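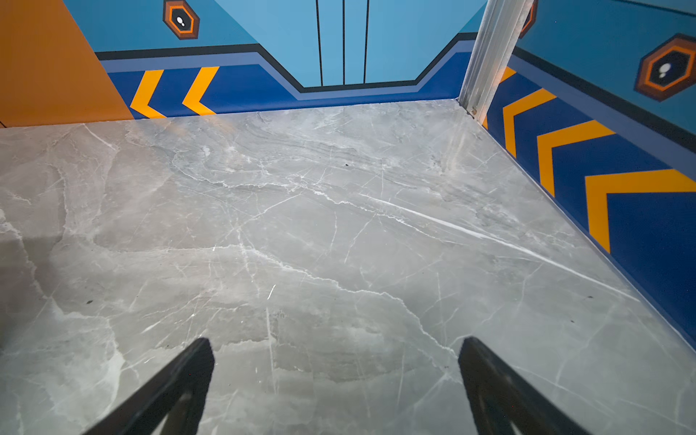

Tustenora Tool Share: The Back Corner and the Sorting Bins

14 shares 6 comments

The tool share at Worthorpe lends hand tools to anyone on the street list. We redid the back corner in May, and several people asked what it looks like now.

The walls were painted by Teodora Zupan and Gadisa Gidey over two evenings. The main color is a light sky blue, with a royal blue band near the base. The band steps up in the middle, and the thin black lines above it look like a drawn gate. Gadisa wanted the band lower. Teodora had already bought the tape.

The gray with the white veins was chosen from a set of samples Mihret Yimer brought over. It is a busy pattern, and small screws are hard to find on it. It does go well with the blue. Wipe it with a damp cloth and nothing stronger, please.

Sorting is done with plain white bins. A tool that comes back goes in a bin first, gets checked, and then goes to its hook. The bins have rounded corners, so they are easy to wipe out. We used cardboard trays before and they went soft at the bottom.

The screwdriver in the next picture has a long thin shaft and a black handle with yellow accents - the end cap is yellow too. Long ones like this lie diagonally in the bin.

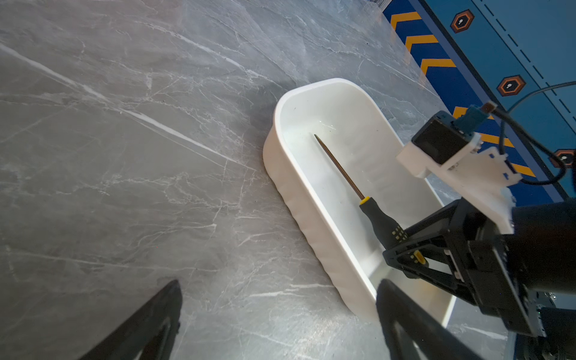
Can I borrow a screwdriver without taking a whole tool set?

Single tools can be borrowed on their own. Write the tool and your name in the book by the door, and bring it back within a week. If you need it longer, tell Desta Lemma, who keeps the book.

A few notes for returns

Please wipe the handle before you bring a tool in. If the tip of a screwdriver is worn or chipped, say so when you hand it over and we will set it aside. Tekle Gashaw regrinds flat tips when he has time. Cross tips he replaces.

Tools with a tag on the handle belong to the share. If yours has no tag, it may be one that was lent to us by a member, and it should go back to that person. There are still some from the Mersha garage clear-out waiting for tags, and those can't be lent yet.

The hooks on the long wall are next. Gadisa has offered to paint an outline behind each tool so it is clear what is missing. Paint is already paid for.

Posted 2019-12-05

Share this page 48 likes 6 comments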